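Cards on the table: an interview about meetings that play

When a small consultancy called Warkitz asked its clients to put away the slides and pick up a deck of cards, not all of them were pleased. I spoke with the workshop leader who wrote most of the deck, which carries the name Kosard. We talked by telephone one afternoon in June, and she asked me not to print her name, as she prefers the work to be known by the firm.

The deck has 74 cards. Each one holds a single worry of an office manager, written in everyday words. "The first version was full of terms from our own trade," she told me. "People read a card, nodded politely and put it down. So I wrote all of them again on the train."

A session takes two hours and begins with 30 cards spread out face up. The group must bring them down to 14, then put those in order. I asked if this does not become a quarrel.

"It does, and I let it go on for a while," she said. "A finance person and a property person can work in the same building for years and never learn what the other one is afraid of."

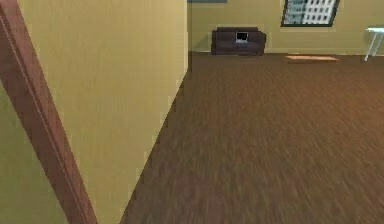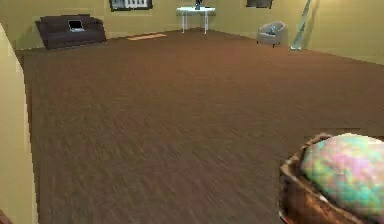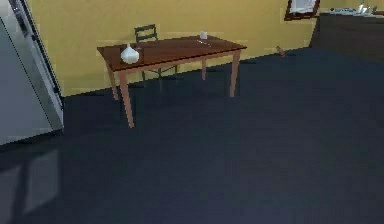 Her hardest session was with Handis, a furniture supplier with offices in two cities. One team finished very fast, and she was suspicious. "They had simply followed the most senior person. Now I ask everybody to choose alone first, in silence, and only then we talk."

I wanted to know what remains after such a day. She was careful with her answer. At Cárdenas, a logistics company, the chosen cards were pinned beside the kitchen door and the group met again after some months. Half of the order had changed by then. At other places she never heard more.

She is now preparing a smaller deck for teams who seldom meet in person. The colour of the cards is still a matter of dispute with the printer. "I wanted green," she said. "They keep sending me samples of something that is nearly grey."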